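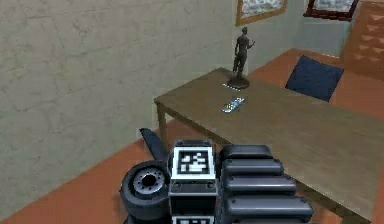
10/12/2021

So I finally got my discharge date from pulmonary rehab, and I've been putting off writing about it because I wasn't sure I had much to say that wasn't just whining about stairs. But a few of you have emailed asking how it went (hi, and thank you!), and one of you is starting the same kind of program next month and wanted to know what to wear. We'll get to what to wear.

Quick catch-up if you're new. I had a bad pneumonia in the spring, on top of the COPD I'd been politely ignoring, and I came home from the hospital able to walk from the bed to the kitchen and then needing to sit down and think about my life. My doctor put in the referral in June. I didn't want to go. I pictured a room full of treadmills and somebody with a whistle.

The program I got into is at the Waldale clinic, across the parking lot from the main hospital, in the building that used to be the billing office. There were five of us in my group. You do a walking test on the first day, six minutes up and down a hallway between two orange cones, with a clip on your finger and a person walking a little behind you with a clipboard. I made it 209 meters, with two stops to lean on the wall. I had no idea if that was good. I asked Hema Acharya, my physical therapist, and she said "it's your number," and wrote it down. I was kind of annoyed with her for that at the time.

After that it was a warm-up, then a bike or the treadmill, then light weights, then a chair and a talk. The talks covered inhalers, eating, sleep, what to do when you panic, and one very long one on oxygen equipment that didn't apply to me (I did a crossword under my folder, sorry Hema).

The inhaler talk though! I've had an inhaler for years and I was using it wrong the whole time. I was breathing in way too fast and most of it was landing on the back of my throat. Hema had us all do it in front of her with a practice one, and four of us had to be corrected. If you take one thing from this post, go ask your pharmacist to watch you use yours. It takes a couple of minutes and it's only a little embarrassing.

The other thing that stuck was pursed-lip breathing. In through the nose, out slowly through your lips like you're cooling soup, with the out part longer than the in part. I'd been told to do this in the hospital and I filed it under things people say to you in hospitals. Then Hema made me do it on the treadmill, and then carrying a laundry basket, and then bending down to tie a shoe, and somewhere in there it got to be a habit. The trick for me was breathing out on the hard part. Out when you stand up, out when you lift, out when you go up the step. I was holding my breath for all of those! My whole life, probably.

I had a rough patch in the middle. I caught a cold and missed two sessions, and when I went back I felt like I was starting over, and I sat in the car for a while and thought about driving home. The person who got me inside was Oksana Nazarenko, from my group, who parked next to me and knocked on my window because she thought I was locked in. She's been through the program before, at a different hospital, and she told me everybody loses some ground when they get sick and that it comes back faster the second time. It did, mostly. I was back to my old treadmill speed in a week and a half. The bike took longer and I still don't like the bike.

Okay, what to wear. Sneakers you can get on without a fight. A shirt with loose sleeves, for the blood pressure cuff. Layers, since the gym is freezing when you walk in and an oven once everybody's moving. Skip nail polish on at least one finger, the clip doesn't love dark colors. Bring water. I also brought a small towel and felt very athletic about it.

And eat something beforehand, but not a lot. I tried it on an empty stomach once and got shaky, and I tried it after a full lunch once and that was so much worse. Half a sandwich an hour ahead was my sweet spot.

A few of you asked about insurance. Mine covered it with a copay each visit, and it added up, so call before you start and ask for the per-visit number and how many visits they'll approve. Write down who you talked to. I got two different answers on two different calls and the name I'd scribbled on an envelope ended up being pretty useful.

The last session was the walking test again, same hallway, same cones. I didn't stop this time. I'm not going to make a big thing out of the distance, partly because I got teary and didn't catch it and now it's in my chart somewhere, but it was more than before and I wasn't holding onto the wall. Hema walked behind me the whole way and didn't say a word until the end, and then she said "now that's your number." Fine, Hema.

What I've got now is a home plan, two pages stapled together. Thirty minutes of walking most days, which I'm allowed to split up, and the arm exercises with soup cans until I buy real weights. I've been splitting it into a morning loop around the block and an afternoon one to the mailbox and back, plus a bit extra if the neighbor's dog is out. On bad air days I walk the halls at the mall. It's boring and there are pretzels.

I'm not cured of anything, to be clear. I still get winded in the shower if the water's too hot, I still take the stairs one flight at a time with a rest on the landing, and last week I overdid it raking and spent the next day on the couch. But I know what to do about it now. I sit, I lean forward, elbows on knees, I do the soup breathing, and it passes. Before, I used to just get scared, and getting scared made it worse.

There's a maintenance class at the same place that you can pay for by the month, and Oksana and I are going to try it after the holidays. I'll let you know if it's worth the money. If you've done one of those, leave me a comment, and tell me if they let you skip the bike.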